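In defence of practising in a pretend house

I've been building a household helper robot in our shared workshop for a good while now, mostly in the evenings, and I still get teased for how much of that time goes on simulation. The simulated house I use is called Heo, and some of my workshop friends think of it as a computer game I play to avoid the soldering.
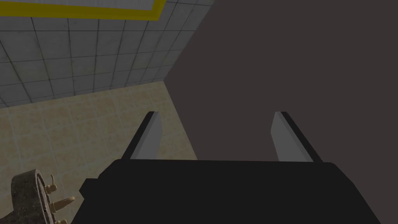 Well, I'm fond of soldering, but I think they're wrong! A knock against a rendered wall costs me a reset and a sip of tea. A knock against the workshop wall once cost me £215 and a very long evening – and I'd still like my deposit back. Of the 437 runs I logged in May, I would gladly have paid for none of them in parts.

I do grant that a made-up floor can flatter you. Real hinges stick, real handles wobble, and I always allow up to 3 weeks of grumbling when I move anything across to the real machine. But you learn a lot about reach and patience first, and doors are where I'd send any beginner.

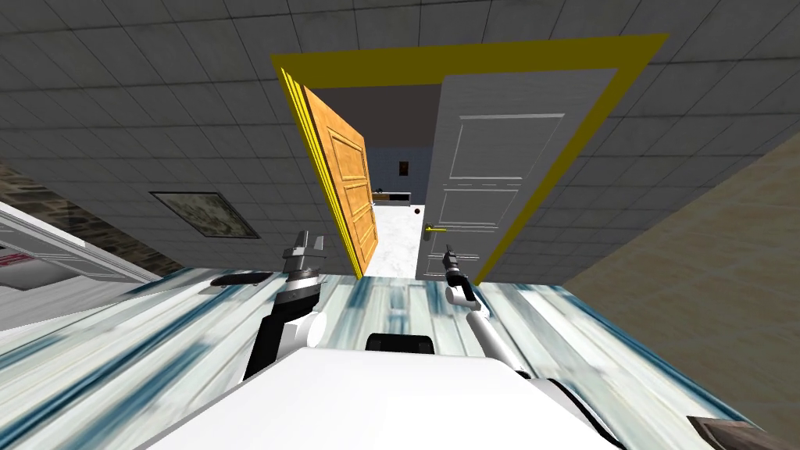
Both arms at the yellow doorway in Heo, the right gripper just below the gold handle.

So be kind to whoever is sitting at the screen in your workshop. They may well be building too, and they'd probably like a biscuit.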